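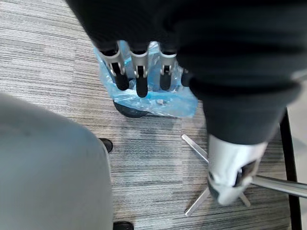 June
By a Skiltstead staff writer

The woman who looks after the carpets and the rubbish at Zonex House has been doing it for eight years. She asked for her name to be left out, as she doesn't want her sister-in-law ringing up about it. We met in the ground floor kitchen at half past five in the morning, when she had already finished one corridor.

Zonex House is on the Dostumville side of Skiltstead, behind the bus depot. There are 418 square metres of carpet in it, a figure she knows from the time the flooring firm got its quote wrong. Nearly all of it is her job. A man comes in for the windows and another firm does the lifts.

I asked what she spends most of her time on. "Bags," she said. "People think it's hoovering. The hoovering is quick. It's bags and what's come out of bags."

She prefers the thin blue ones you can partly see through. The building used black sacks before, and she lost an afternoon going through them for a door pass that had been thrown away with somebody's lunch. "With the blue you hold it up and you've got a fair idea. If there's a bit of something in the bottom you'll see it." The drawback is that they tear. She uses two for anything with a corner on it.

Her rule for the floor is that a bag is never left lying flat. It gets picked up by the top, shaken open and used, or it goes in the rubbish. An empty bag on carpet is easy to slip on, she told me, and small things get under it and are missed. She once hoovered over one and had to cut it out of the brush with nail scissors.

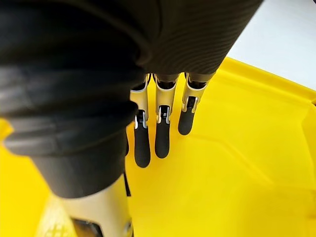

We talked about clothes for a while, as she has views. The building is cold before seven, and everyone who starts early wears long sleeves. Long sleeves end up in things. She wants anything that comes down over a hand pushed back before work starts, and she likes a ribbed fabric for it. The dark grey cover in the photograph is the sort of thing she means, bunched up in thick folds at the cuff with the fingers left clear below. "Smooth stuff slides down again," she said. "You push it up and it's back over your knuckles by the second bin." She buys dark colours. Her one pale cardigan had tea down it inside a week and now lives in the car.

She starts at the far end of each room and works towards the door. Large rubbish is picked up by hand first, then she goes over the floor for staples and paperclips, then she hoovers. Desks are not her business. If a mug has been left on the floor she will move it, but she won't wash it.

I asked about the worst room. She said the meeting room on the second floor, named Tierney after the street it looks on to. "Biscuits. They have a plate and still it's on the floor."
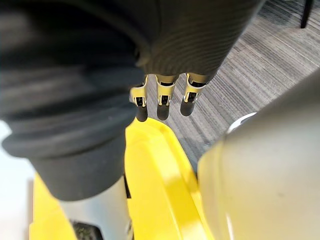

Carpet colour matters more than people expect. The first floor used to be plain beige and showed every mark, and she was glad when it was taken up. A grey with close light and dark stripes, the kind running under the yellow plastic in the picture, is kinder to look at but harder to check. Crumbs sit in the lines and you have to bend down to find them. Bright yellow she has no quarrel with, because it can be seen from the doorway. "Anything black on a grey floor, I've kicked it," she said.

She is hoping for a lighter hoover before the winter. The one she has now was bought for a smaller building, and the lead doesn't reach the end of the top corridor, so she has to unplug halfway and go back.

At ten past six the first of the office staff came in and put the kettle on. She asked him to lift his bag off the floor, and he did.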